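Didier Vidal lleva tres inviernos organizando la cena de homenaje a los bomberos voluntarios de Tolentino y todavía no ha conseguido sentarse a comer en ninguna. «El primer año me senté», matiza. «Luego se fue la luz.»

La de enero reunió a unas 900 personas en el pabellón, con discursos de 15 minutos que duraron lo que quisieron. «Los bomberos saben apagar fuegos – a los concejales no hay quien los apague», dice. 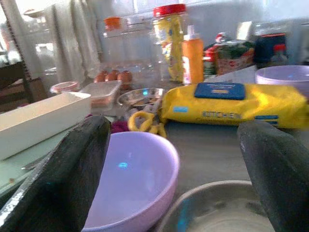
**VIDA LOCAL**

Lo recaudado irá a cambiar las mangueras del parque, más viejas que varios de los homenajeados. Vidal esperaba que el ayuntamiento pusiera la mitad. «Pusieron una placa», cuenta. «Muy bonita, eso sí.»

¿Repetirá? Se lo piensa mientras dobla el mantel. «He dicho que no. Me han apuntado igual.»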